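番茄酱为什么倒不出来？

栏目：厨房里的科学
文：Meriem Helmy
2022年8月28日

把一杯水倒过来，水马上就流光了。把一瓶番茄酱倒过来，常常什么也不掉下来。你等一会儿，还是没有。你使劲一甩，突然“噗”的一声，盘子里多了一大摊，薯条全被盖住了。

同样是会流动的东西，番茄酱和水的脾气差得很远。要弄明白原因，先得认识一个词：黏度。

什么是黏度

黏度说的是一种液体流动起来有多费劲。水的黏度小，很容易流。食用油的黏度大一些，流得慢一点。蜂蜜的黏度更大，从勺子上拉成一条长长的线，半天才断。

液体流动的时候，里面的一层会从另一层旁边滑过去，层与层之间有摩擦。摩擦小，流得就快；摩擦大，流得就慢。

温度也会影响黏度。冬天的蜂蜜很难倒，把瓶子放在温水里泡一泡，它就变稀了。等它凉下来，又会变稠。

听话的液体和不听话的液体

水、食用油都属于“听话”的液体。只要温度不变，你慢慢搅也好，快快搅也好，它们的黏度都一样。三百多年前，英国科学家牛顿研究过这个规律，所以人们把它们叫作牛顿流体。“流体”就是能流动的东西，液体和气体都算。

另外有很多流体不守这个规律。你不碰它，它是一个样子；你推它、搅它、摇它，它就变成另一个样子。它们叫作非牛顿流体。番茄酱就是其中一种，牙膏、酸奶和油漆也是。

番茄酱里面有什么

做番茄酱要用番茄、醋、糖和盐，有的还会加一点香料。番茄打碎、煮过以后，里面有许多很小的果肉碎片和纤维，小到眼睛不容易分清。它们泡在水里，互相勾着、挤着，连成一张松松的网。

瓶子不动的时候，这张网把水分兜住，整团番茄酱就像一块软软的固体。瓶子倒过来，番茄酱自己的重量会把它往下拉，可是这点力气往往不够把网拉开，所以它待在原处。

力气够大的时候，网就散了。碎片和纤维不再互相勾住，有些还会顺着流动的方向排好，一下子就滑了出去。这时候番茄酱比刚才稀得多。科学家把这种现象叫作“剪切变稀”。剪切的意思是让流体的一层在另一层上面滑过去，搅拌、挤压、涂抹都会产生剪切。

等番茄酱落到盘子里，没有人再推它，它又慢慢变稠，堆成一个小山包，不会像水一样流得到处都是。

瓶子也有办法

以前的番茄酱大多装在玻璃瓶里。玻璃瓶很硬，捏不动，瓶口又窄，只能靠摇和拍。很多人喜欢拍瓶底，可是拍瓶底用处不大。想让番茄酱出来，要让靠近瓶口的那一部分先动起来。

后来有了软的塑料瓶。手一捏，瓶子里的番茄酱受到压力，从小小的出口被推出去。经过出口的时候，它受到的剪切最大，也就变得最稀。手一松，压力没有了，它就停下来。

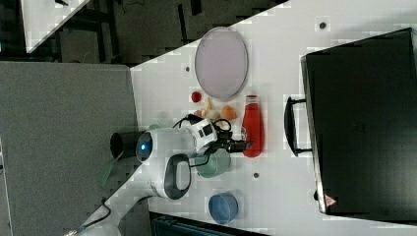

横放在白色桌面上的红色挤压瓶，瓶盖是白色的。

还有一种瓶子是头朝下站着的，盖子又宽又平，正好当底座。番茄酱一直待在靠近出口的地方，想吃的时候不用等它慢慢往下走。瓶子快用完时，这种设计特别方便。

如果家里的瓶子是普通的，可以这样做：

先盖紧盖子，再摇几下，让里面的网散开一些。
把瓶子倒过来，让番茄酱集中到瓶口。
打开盖子，对准盘子，轻轻地捏。

为什么第一下总是出水

放久了的番茄酱，第一下挤出来的常常是一点红红的水。它没有坏，只是那张网慢慢收紧，把一部分水挤到了外面。酸奶上面也会有一层这样的水，道理差不多。摇一摇，水和果肉就会重新混在一起。

不过，要是闻起来味道不对，或者瓶口长了霉，就不要吃了，请告诉大人。

越用力越硬的东西

番茄酱受力以后变稀，还有一些流体正好相反，受力以后变稠，甚至变得像固体。最有名的是玉米淀粉和水调成的糊。你可以自己做一份。

需要准备：

玉米淀粉70克
清水40毫升
一个碗
一把勺子

做法：

把淀粉倒进碗里，一边加水一边慢慢搅。搅得太快会搅不动。如果碗底还有干粉，就再加几滴水；如果太稀，就再加一点淀粉。调到勺子能慢慢陷进去就可以了。

现在把手指慢慢放进碗里，手指会沉下去，周围像浓浓的牛奶。再用手指快速地敲一敲表面，它会变得硬硬的。抓起一把，在手心里不停地搓，能搓成一个小球。停下来，小球就化开，从指缝里流走。

淀粉是一粒一粒的，泡在水里也不会化掉。慢慢推的时候，颗粒之间有水隔着，能互相让开。用力快敲的时候，颗粒来不及让开，挤在一起，就把手指挡住了。

做完以后，把淀粉糊倒进垃圾袋里扎好，不要倒进水池，它会沉在管道里，把管道堵住。碗和勺子用清水冲洗就行。

生活里还能找到哪些

牙膏：不挤的时候，它能稳稳地待在牙刷上，不会流下来。一挤，它就从管口出来了。

油漆：刷子在墙上来回刷，油漆变稀，容易刷平。刷子一离开，油漆变稠，就不会顺着墙往下淌。

蛋黄酱：用勺子挖走一块，留下的坑很久都不会填平。

湿沙子：站在海边的湿沙上，脚下的沙子会变得又干又硬，抬起脚以后又慢慢湿了。这里面的道理和颗粒有关，比番茄酱复杂一些，以后我们会专门讲。

小词典

流体：能流动的东西，包括液体和气体。
黏度：表示流体流动起来有多费劲。黏度越大，流得越慢。
剪切：让流体的一层在另一层上面滑动。
非牛顿流体：受力不同时，黏度也会跟着改变的流体。

想一想

下次吃饭的时候，在盘子里挤一点番茄酱，旁边滴几滴酱油，再把盘子稍微斜一斜。哪一个先流下来？用勺子搅一搅番茄酱，马上再斜一次，看看和刚才有没有不同。把你看到的画下来，写上名字，下节课可以带来和同学比一比。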